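A fault in the grippers
Dec 23, 2019

It is with some regret that I report the loss of 339 recordings from our bathroom cleaning work at Callberg. Daltico, which checks our files, found that one of the two hand-held grippers had reported its jaw as closed throughout. 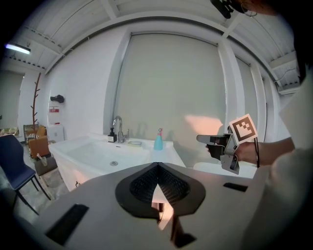
The two grippers at the vanity unit, with the spray bottle on the counter.

The fault was traced to a connector supplied by Bakalis. It had worked loose inside the housing - a matter of 2 millimetres - and the unit gave no warning. No one was hurt, and the fixtures were not damaged.

All connectors have been replaced and both grippers are now tested before each session. Gultier has asked for 1,000 trial closures without error before the recordings are repeated. Work will resume in January, and the old files will be kept apart until then.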